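Forkbridge Wallpaper Words
A small glossary and data card for describing printed wallpaper
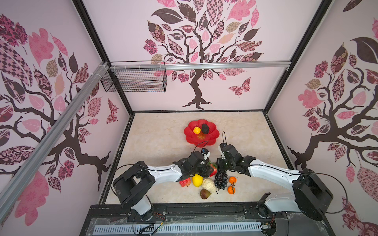 Pink tree paper with patterned leaves and butterflies.

Welcome, and thank you for stopping by! Forkbridge is a plain word list for people who have to write down what a wallpaper looks like — shopkeepers, decorators, archive folks, and anyone who has tried to describe a pattern to a cousin over the phone and given up halfway. It holds some 900 entries, each with a short meaning, a few other names for the same thing, and a note on where we heard it used.

Why it exists

The list began as a notebook kept by Caroline Koech when she was sorting sample books at the old Skodholm paint shop. Every supplier had its own words. One book's "trellis" was another book's "lattice," and "paisley" seemed to cover anything with a curl in it. Shabani Rotich typed the notebook up one long June, adding his own remarks in the margins (many of them are still there, and we are fond of them), and the rest of us have been tidying ever since.

What's in the folder

terms.csv is the main list, one entry per row.
families.csv sorts the entries into 5 families: plants, animals, geometric, cloth-like, and pictorial.
notes.txt has the longer remarks that wouldn't fit in a column.
CHANGES.txt is what it sounds like.

Columns in terms.csv

term: the word itself, in lower case
meaning: one or two sentences in everyday English
also_called: other names, split by semicolons
family: matches a name in families.csv
heard_in: a town or trade, when we know it
sureness: a number from 1 to 3, where 3 means we'd bet lunch on it

An entry, so you can see the style

term: mixed-leaf
meaning: A tree or vine design in which the leaves are filled with different small prints, such as checks or flowers, often with some plain ones among them.
also_called: patchwork leaf; scrap tree
family: plants
heard_in: Gromudbridge
sureness: 2

Things to know before you use it

The words lean heavily toward what was said in shops in Skodholm and Gromudbridge, so people elsewhere may well raise an eyebrow. Color names are left out on purpose. We tried them for a while and argued so much over "dusty rose" that Erick Kimaro moved the whole lot to a separate list called Mugo, which he looks after and which is still quite rough. Older entries sometimes have an empty heard_in column, and we would rather leave it blank than guess.

Sending us words

Please do! Put one term in each message, tell us where you heard it, and don't worry about the formatting. Luzius Oberholzer reads everything and is very patient, though replies can be slow in summer. If you disagree with a meaning, send yours along too — plenty of entries carry two.

Terms of use

Free to copy, print, and change, for work or for pleasure. A mention of Forkbridge is kind but not required.

Last updated November 20, 2023, with spelling fixes from Balthasar Baumgartner.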